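Home | Datasets | Tools | Docs | Contact

# Stuvis Toy Puzzle Boards: data card

Print this page | E-mail this page

Maintainer: Rosimeire Rezende
Status: current as of May

## Summary

Stuvis is a table of records on cutout puzzle boards for young children. Each record covers one board: its theme, the shapes of its openings, the colors used to mark them, and any printed figures. It was put together for people who catalog, lend, repair or sort these toys and need a common set of terms for them.

The current release holds 327 board records and 696 part records. A part record covers one loose piece or one set of identical pieces. Boards and parts are stored separately, as many boards reach a toy library without their pieces, and many pieces arrive in a bag with no board.

## Files

- `boards.csv`: one row per board
- `parts.csv`: one row per loose piece or set
- `terms.txt`: allowed values for shape, color and theme
- `photos/`: reference photos, filed by board ID

All text files are UTF-8 with comma separators. Empty fields are left empty. Do not fill them with zero or "none".

## Board fields

`board_id` is a plain number with no meaning of its own. IDs are not reused after a record is withdrawn.

`theme` takes a single value, such as farm, sea, vehicles or kitchen. The theme comes from the printed background. A board with fish on a plain white ground is recorded as `plain`, with the fish entered under `figures`.

`opening_shape` lists the shapes found on the board, separated by semicolons. Use `slot_rect` for a rectangular opening and `hole_round` for a circular one. Number and letter openings are `glyph`, whatever their outline.

`marking` says where the color cue sits. There are three values: `backing` when the floor of the opening is colored, `rim` when a thin colored line runs around it, and `none`. A board may use more than one, and in that case the value is given per row of openings.
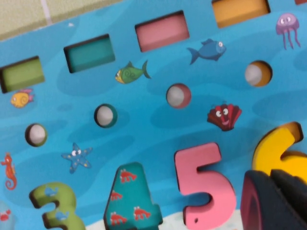
Sea theme board. Rectangular slots marked by backing, round holes marked by rim.

Boards of this type need two entries under `marking`. The round holes have a white or pale gray interior, so the floor carries no cue and only the rim is recorded. Entering `backing` for both rows was the most common error in the first release, and it made the color matching between slots and holes useless for filtering.

`figures` lists printed characters in everyday words: fish, jellyfish, scallop. Species names are not used. Faces on shells, suns and similar objects are noted with the flag `face=1`.

`piece_type` separates number pieces, plain shapes and picture pieces. Enter what is present on the day of recording. Pieces known only from a box or leaflet go under `notes`.

## Color terms

Color names are limited to 30 values. Olive, teal, pink, orange and red are all separate terms. Where a slot and a rim in the same column differ slightly in shade, each is entered as it looks under daylight, and the two are linked with `color_group`. Pinkish red and pink may share a group. Dark olive and olive green always do.

Faded boards are entered with their present color and `faded=1`. Do not guess the original shade.

## Sources

Records come from the Andrade lending shelf, the Tostell repair bench and the Trustwood storeroom. Material is recorded only as `wood`, `card`, `foam` or `plastic`. Finer terms were dropped after two recorders could not agree on them.

## Known gaps

- Depth of openings is missing for most boards.
- 10 records have no theme because the printed sheet has worn away.
- Magnetic boards are not covered.
- Maker names are not recorded.

## Corrections

Send the board ID, the field name and the proposed value. Changes to `terms.txt` are held until the next release.

Print this page | E-mail this page

## Comments (3)

**pegbox:** Is there a value for openings with a finger notch? I have been using `hole_round` plus a note.

**R. Rezende:** Keep doing that. `notch` will be added to the terms file in the next release.

**millrow_toys:** `color_group` is blank for all the clock boards in my copy. The shapes import without trouble.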